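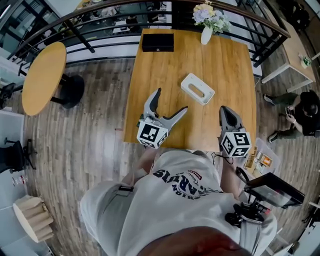 Tutoring register in Huaranga: pupils missing after import, sessions on the wrong child

Status: closed (one bit left over, see the end)
Raised by: Rhodri Samuel, Prurwood
Opened: Tuesday, December 29, 2009
Passed to: Uletti support, Ho-yin Yu

First entry

Hello all. Yes, I know it's the holidays, but I've got the building to myself and I want the after-school tutoring register sorted before everybody comes back and starts asking me where their lists are.

So, the situation. We've been keeping the tutoring sign-ups in a spreadsheet since May, one row per pupil, and I've now brought the whole lot over into Huaranga so the tutors can tick children in and out on screen. The file has 264 rows in it. Import ran, no red messages, little green tick at the end, lovely. Then I opened the register and it stops at 100 pupils. Last name showing is somebody in the Gs. Everyone from there on has vanished!

Things I've tried so far:

Logged out and back in. Same.

Tried the other browser. Same, only uglier.

Checked the spreadsheet for blank rows in the middle (that caught me out with the library lists last year). None.

Ran the import again. I wish I hadn't, see next entry.

Second entry, after lunch

Right, so running it a second time hasn't brought anybody back, but it has told me "264 records already present, nothing added". So it knows about them. It just won't show them to me. I feel a bit better about that and a bit crosser as well.

I searched for a girl whose surname begins with W and up she popped, all her details correct, maths on Mondays, English on Thursdays. So the children are in there and it's the list that's at fault. I've also printed the register to see what came out and the print stops in the same place as the screen.

Szu-yu Chuang rang while I was at it (she runs the maths tutors) and asked me to look up two of hers, and that's where the second problem turned up. Siu-ming Kwan has no sessions at all, though he's been every week. Kwan-ho Tai has twice what he ought to have, including a chemistry session he doesn't even take. I thought I'd pasted something in the wrong place, so I went back to the spreadsheet, and no, they're both right in there.

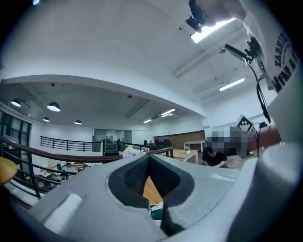
Grey gripper from close to, dark pads either side of the slot.

Reply from Ho-yin Yu, Uletti

Hi Rhodri, thanks for all the detail, it saves me asking. The first one is a setting. Go to Registers, then Display, and look for "Rows per list". It comes set to 100 and there's no "next page" link on the register screen in your version, so anything past that is hidden. Change it to "All", save, and open the register again from the main menu. Please don't use the back button, it'll show you the old list.

The second one I'd like to look at properly. Could you send me the top few lines of your spreadsheet, headings included, plus the rows for those two pupils? And could you tell me which option you had picked under "Match sessions by" when you did the import?

Third entry

Rows per list changed to All and there they all are, right down to the Ys. Marvellous. I did of course use the back button the first time and had a small panic, so if you're reading this with the same problem, do it the way Ho-yin says.

Printing works too now, though it's gone to a great many pages and the headings only print on the first one. I can live with that for the minute.

As for "Match sessions by", I hadn't picked anything. I didn't notice it was there! I've been back to look and it's under a little arrow marked More, folded away, and it's set to "Name (any order)". Sending the rows over now.

For anybody following along, our spreadsheet has two tabs. One is the pupils, with pupil number, surname, first name and form. The other is the sessions, and whoever set that one up (me) only put the name in, and in whichever order the tutor happened to write it on the paper slip. Some slips say Kwan Siu-ming, some say Siu-ming Kwan, and a few just say Kwan. You can probably see where this is going.

Reply from Ho-yin Yu, Uletti

Got them, thank you. I've run your rows through a test copy and had the same result, so you haven't broken anything. When it matches in any order, Huaranga chops the name at spaces and hyphens and takes the first pupil in the file who has one of the pieces. Kwan-ho Tai is higher up your pupil tab than Siu-ming Kwan, so every slip with "Kwan" in it went to him.

Here's what I'd do:

Take a backup first, from Admin, then Save a copy.

Add a column to the sessions tab called PupilNo and fill it in from the pupil tab. The heading has to be spelt just like that with no space.

Delete the imported sessions only. Leave the pupils where they are.

Import the sessions tab again with "Match sessions by" set to "Pupil number".

I've got a Yu in my own family file who used to get everyone else's swimming lessons, so you have my sympathy.

Fourth entry 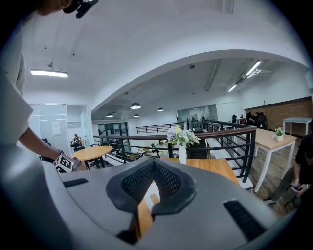

I'd hoped to fill in the numbers with a lookup, but with the names in all sorts of orders it only found some of them, and the rest I've done by hand with the box of paper slips next to me and the radio on. It took the rest of the afternoon. The slips that only said "Kwan" I left blank and rang Szu-yu, who knew every single one from the day and the subject. Very glad she picked up.

Backup saved onto Niko (that's our office server, for anyone new) in the folder called tutoring, subfolder before second go. Deleted the sessions, ran the import by pupil number, green tick again. I didn't trust the tick this time so I looked up both lads. Siu-ming has his weekly maths back. Kwan-ho has his own sessions and no chemistry. Then I picked a handful of others off the slips, mostly brothers and sisters, and they were all right as well.

One thing that did trip me up: Excel had helpfully stripped the noughts off the front of the pupil numbers, so the first attempt rejected the whole tab. If you get "number not recognised" on every line, set that column to Text before you type anything into it.

Still to do

Headings on every page of the printed register. Ho-yin says it's on their list but can't give me a date. Until then I'll print it by form, so each one fits on a sheet.

New paper slips with a box for the pupil number. Tutors, please use it, even if you've known the child for years. I'll put a pile in the tray by the photocopier, and the old ones can go in for scrap.

I've asked Uletti whether "Name (any order)" could stop being the one it starts on. Closing this for now, and I'll open a new ticket for the printing.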